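So the robots have properly arrived at our work, and I've had enough messages asking "are you still employed?" that I figured I'd better write something down.

Short version: yes. Longer version: yes, but my job has a different shape to it now, and I'm still working out how I feel about that.

For anyone new, I've been at Trarkico for 7 years, all of it at the Bakanbridge site, and most of that on the returns bench. You get a box, you open it, you work out what's in it and whether it can go back on a shelf. I was quick at it! On a good shift I'd clear 136 items before the afternoon cuppa and still have time to tidy up after the bloke next to me (he knows who he is).

Then in January the company signed on with Jevo, and a few of us were asked if we'd like to move across to the training side. I put my hand up mostly because it meant no more 5 am starts. Now I spend my days showing a machine how hands work. Pick the thing up, turn it, put it down somewhere sensible, do it again. A hundred goes at one little task is nothing, and by the end of it you notice stuff you never noticed in your whole life, like how I always nudge a book with my thumb before I lift it.

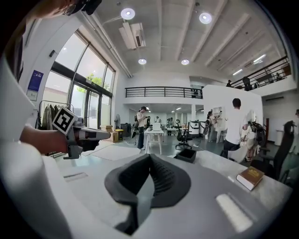
The bit that surprised me is how tiring it is. Returns was hard on the feet and the lower back, but my head could wander off wherever it liked. I planned an entire bathroom reno on that bench. Training is easy on the body (my physio is thrilled) and hard on the brain, and I go home and stare at the telly without taking any of it in. We've got a rule now that you swap tasks every 2 hours, which came from us and not from management, and it's made a big difference.

The mood back on the floor is mixed, I won't pretend otherwise. The Toledo site got the machines before we did and everyone's heard a different story about how that went. Some of my old crew reckon I'm teaching the thing that'll replace them, and one of them said so to my face at the barbecue. I didn't have a great answer. I said I'd rather somebody who's done the job was in the room – otherwise you get a robot trained by people who've never had to open a box of mouldy camping gear. She laughed, but she didn't say I was right.

What I'd like is for the company to put in writing what happens to the returns jobs after next year. We've asked twice and we'll be asking again at the next site meeting, so if you're at Bakanbridge and reading this, please come along and sit near the front.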